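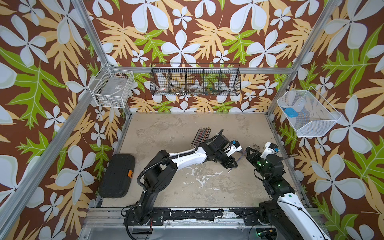
Ticket: Criminal defense intake form, "expungement eligible" result
Opened by: Iwona Mazurek, Wilczyńska Law Office
Product: Cultoler intake module
Status: Reopened
October 2023

Iwona Mazurek:
The screening page is still telling people with open theft cases that they qualify to have their record cleared. You closed this in August as "fixed by update." I ran the same test client this morning, one pending misdemeanor and no conviction, and got the green banner again. A pending case has nothing to expunge yet. Two callers have already quoted the banner back to our front desk.

Teodor Szulc, Kedley support:
Could you clear your browser cache and try again? The August update changed the wording on that page, and an old copy may be loading.
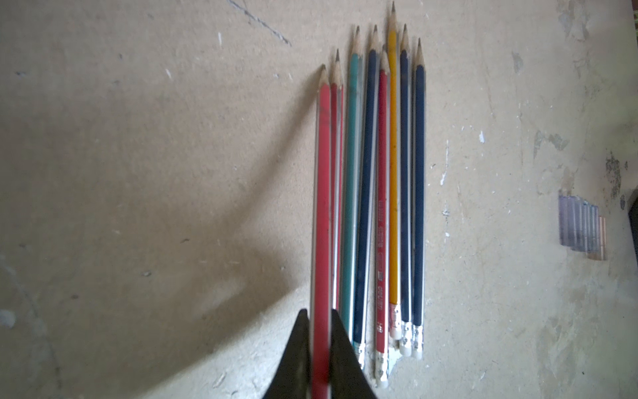

Iwona Mazurek:
Cleared it, then tried a laptop that had never opened the form. Same banner. I don't see how a cache explains this, and the wording was never my complaint. The answer is wrong, whatever words you put it in.

Teodor Szulc:
Understood. I looked at your rules. Question 5 asks for case status, but the result depends only on question 7, the type of charge. "Pending" is saved and then ignored. I have linked the two on your test site.

Iwona Mazurek:
Was it ever linked? The Kondisus setup notes say the status check was "100 percent verified." I'd like to know by whom.

Teodor Szulc:
I can't find a test record for it.

Steps before we close this again 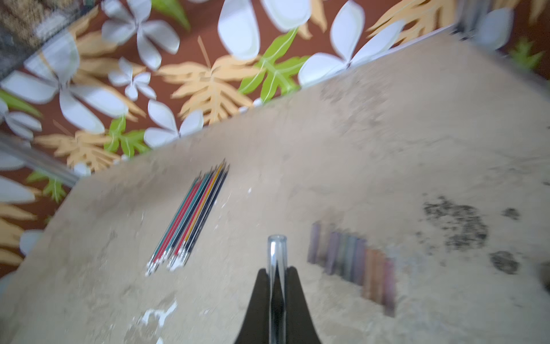 1. Run a pending charge, a dismissed charge and a conviction through the test site. Save each result page.
2. Leave question 5 blank and submit. The form should refuse.
3. Turn the banner off on the live site until Iwona has read the saved pages.

Iwona Mazurek:
Step 3 first, please. Steps 1 and 2 I will run myself.

Teodor Szulc:
Banner is off. Ticket stays open.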